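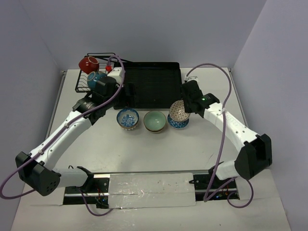
Bimanual policy: right arm pauses at bowls when left arm is at the rack

Posted by tray_and_rack, 2024-11-03

I have two arms on one table, a dish rack at the far left, a tray next to it and a row of bowls in front of the tray. The task is to clear the table: cups go in the rack, bowls go in the tray. The policy is imitation-learned and outputs chunks of 16 actions for both arms as one joint vector. It was trained on 118 demonstrations recorded in August.

The left arm handles cups well enough. The trouble is on the right. Whenever the left gripper is working over the rack, the right one reaches a bowl rim, hovers there and makes small corrections until the left arm backs off. With the left arm parked, the same checkpoint picks up the bowl without delay. Inference runs in a separate process through Negi and the commands go out through Duton. I logged both sides and see no dropped messages. 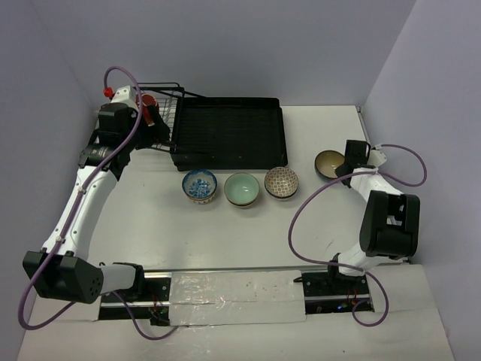

Things I have tried: lowering the gripper threshold, training 2000 more steps, and replacing the cup images with random crops. None of it changed the pause. Is this a data problem, or should I split the policy in two?

vutness_user

Probably latency. Vutness had the same thing on an older release and upgrading fixed it for me.

kinematic_chain

Latency would show up with the left arm parked too, so I would set that aside.

Check the demonstrations first. A person teleoperating two arms tends to watch one hand and hold the other still. If most of your episodes do that, the joint policy has learned that right-hand motion is conditional on the left-hand joint state. Plot the joint speed of both arms per episode and look at how often both are above a small threshold. In my own set it was a small fraction of the time steps.

Before collecting anything, run a cheap test. Replace the left joint positions in the observation with the parked values while the left arm is at the rack, and discard the left outputs. Keep the left arm held in position for this. If the right arm then closes on the bowl, the dependency is in the proprioception input. If it still hovers, look at the overhead camera features.

For the fix, I would mask the other arm's proprioception at random during training before splitting the policy. Two separate policies will need something to keep them apart near the tray, and you then own a collision checker.

Also, nested bowls are a separate case. A rim under another rim gives two plausible grasp heights and the chunk can average them. Label those episodes and check them on their own.

tamia_dev

Agree with the masking. In Tamia it is a per-group dropout setting in the observation config. Set it on the joint group only and leave the gripper state alone. I needed 300 extra steps of warmup or the loss jumped at the start.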